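Vakgate
November 6, 2020 -- posted by the author of the Trirkum notes

We use cookies to remember that you closed this notice. Sign up for the newsletter to see it again.

1/ I started learning English for real in July, at 43, after telling people for years that mine was "pretty good." The placement test at Trirkum had a different view.

2/ The app they gave us, Medve, says you need 1,000 words to get by. I have 700. The missing ones are apparently all used by my landlord, on the phone, in one breath.
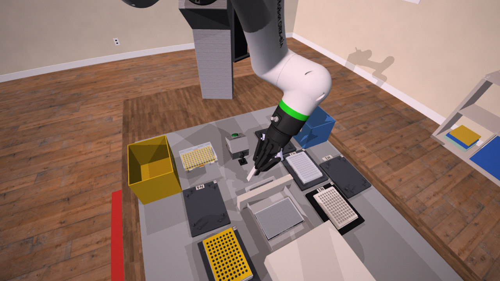
3/ Phrasal verbs, then. You can put up a guest, put up a shelf, and put up with the guest who broke the shelf. My notebook has 223 of these and I trust maybe the first page.

4/ The class is 12 people and a lot of muted microphones. We were asked to describe our weekend. Eleven of us "relaxed at home." The last one "was relaxed by home," and I think he had the better weekend.

5/ Spelling: I've made peace with "though" and "through." I'm still not speaking to "thorough" -- mostly I can't pronounce it.
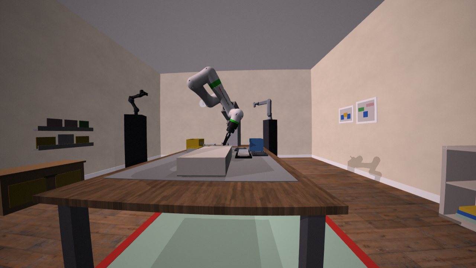
6/ Prepositions are what really keep me up. In my language one little word does the work of on, over, above, and at, and does it without complaining. English wants to know if you're touching. Take the gripper and the long wooden table: it's over the table, it's above the table, but write "on the table" and you've got it lying down. I wrote "on." Red pen.

7/ Tried the Stoltivstead podcast for listening practice. The host speaks slowly and clearly about cheese. I can now follow any conversation in this country as long as it's slow, clear, and about cheese.

8/ Exam in spring. If anyone has a trick for "a" versus "the," my messages are open. Please write it in short words.

Contact | © 2020 Vakgate | Back to top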